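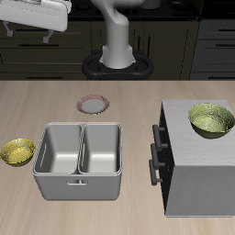

Kitchen layout v3, arm up, nothing in the fingers. Yellow bowl left of sink, green one on the cabinet.

Oct 27, 2026
Haddale sim team notebook. Me (Sumaiya) + Selorm on the keyboard, Rostyslav in and out, Usa joined for the last hour.

Goal for this week still the same: yellow bowl picked up by the rim and put in the left sink compartment. Practice task for Sirnthorpe, the round is in March.

Batus config reloaded from Usa's branch. Seed fixed at 67 so we can all get the same start. If yours looks different you are on the old branch, pull again.

First batch with Fathima's grasp script. Grasp point was set to the bowl center, so fingers go down into the bowl and close on nothing. Changed it to a point on the rim. Better straight away. Then lost half an hour to a sign error in the wrist rotation, mine, fixed.

Gripper close force: 6 too low, bowl slides out on the lift. Didn't write down the middle values, sorry. Selorm has them in the terminal log, pls copy them in here before the machine gets rebooted.

Rim grasp, after the fix:
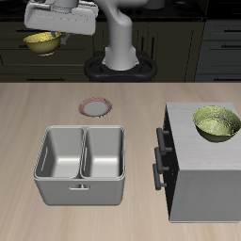
Yellow bowl by the rim, clear of everything. Hangs at a tilt.

The tilt is what worries me. Place routine assumes the bowl is level, so the release height is off and one side will hit first. Rostyslav says just lower until contact and open. Usa wants to level the wrist before moving over the sink. Try both, same seed, write down which one goes where.

Also the divider. Our target is the middle of the whole sink, which puts the bowl right on top of the divider. Needs to be the middle of the LEFT compartment. Left is the wider one so don't just halve the sink width, measure it off the model.

Plate and green bowl are not part of the task, leave them alone. The checker should fail a run if either one moves. It doesnt yet. Fathima has that.

Lift step capped at 159 sim steps for now. Could be shorter, not touching it today.

Naming: save runs as batus_seed_initials, NOT "test2final". Two people overwrote each other last week and I had to redo the plots for Navaratnam.

To do
- Selorm: force values into notebook
- me: left compartment target, release height
- Usa: wrist leveling, seperate branch please
- Fathima: checker
- Rostyslav: lower-until-contact version, then rerun with seed 75

Lab closes early tomorrow, push before you leave.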